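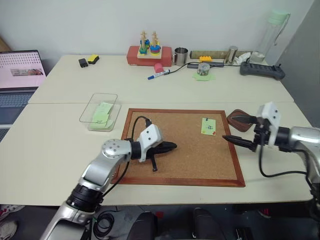
What Holds the Pin

Cork is bark, and the bark is taken from a living tree. The cork oak grows back what is stripped from it, slowly, and a single tree can be harvested many times in its life. The material that ends up in bottle necks, shoe soles, gaskets and office walls comes off the trunk in curved planks as long as the harvester can manage without cutting into the layer underneath.

The first bark, called virgin cork, is hard and deeply cracked. It is useless for stoppers. Most of it goes straight to the grinder, along with the second stripping and whatever is left over when stoppers are punched from the better planks. Board makers live on this waste. A pinboard surface is almost never a slice of whole bark. It is ground cork, sorted by grain size, mixed with a small amount of binder, pressed into a block and then sliced or peeled into sheets.

Peiyu Guo has spent 18 years working on pressed cork, the last several of them at Prinorell, a small plant outside Rinmont that supplies sheet to frame shops and school furniture makers. Her job is largely a matter of grain size, density and glue.

"People ask for soft cork," Guo says. "What they want is cork that closes."

Closing is the trade's word for what happens after a pin comes out. Cork cells are tiny closed boxes with thin, flexible walls, filled mostly with air. A pin pushed into the sheet forces some of these boxes to fold and tears a few others. When the pin is withdrawn, the folded cells spring partly back and the hole narrows. In a well made sheet it becomes hard to find by eye. In a poor one, the pin has pushed apart two grains at the glue line, and a glue line does not recover.

Grain size therefore involves a trade. Coarse grain leaves more whole cells between glue lines and closes better, but the surface is rough and small pieces break out at the cut edge. Fine grain gives an even surface that prints and paints well. It also contains more binder by weight, feels harder under the thumb and wears out sooner in the places where people pin most often. Prinorell makes 7 grades. The two middle ones account for most of its sales.

Density is the second variable. A light sheet takes a pin easily and lets go of it easily. A heavy sheet grips well but bends cheap pins, and users respond by pushing at an angle, and the angled pin tears a longer track. Guo tests each batch by driving a steel point in at a fixed speed and recording the force, then pulling it out and recording that as well. The ratio between the two numbers matters more to her than either one alone.

Then there is thickness. Many low-cost boards carry a skin of cork 3 millimeters thick or less over a backing of fiberboard or stiff foam. The pin passes through the cork and is held by whatever lies behind it. Such a board can perform well for years if the backing is good. Foam backing fails first, usually in a patch near the center, and the cork above it goes slack. Fiberboard lasts longer but sheds dust into the hole. A thick cork layer costs more, and it can be sanded when the surface fades.

Fading is normal. New sheet is a warm tan, and direct sun bleaches it. Paper left in one position leaves a darker rectangle behind it. Light sanding with a fine grit removes most of the difference. Water marks are harder to treat, and oil marks are permanent.

Humidity causes less trouble than buyers expect. Cork itself moves very little. The backing and the frame move more, and at different rates, so a board fixed tightly on all sides may bow in a damp season. Gatti, a frame shop in Rumau that buys Prinorell's coarser grades, leaves a narrow gap inside the rabbet and glues the sheet only to its backing. The gap is hidden by the lip of the frame.

Binder chemistry has changed over the past few decades, mostly to reduce odor and emissions. The newer binders cure more slowly, and a block that is sliced too early will curl. At Prinorell the blocks are stacked in a covered shed until they stop losing weight. Guo checks them with a floor scale and writes the figure on the end grain in pencil. The spring stock, pressed for delivery in April, goes out in flat bundles with a sheet of plain card on each face.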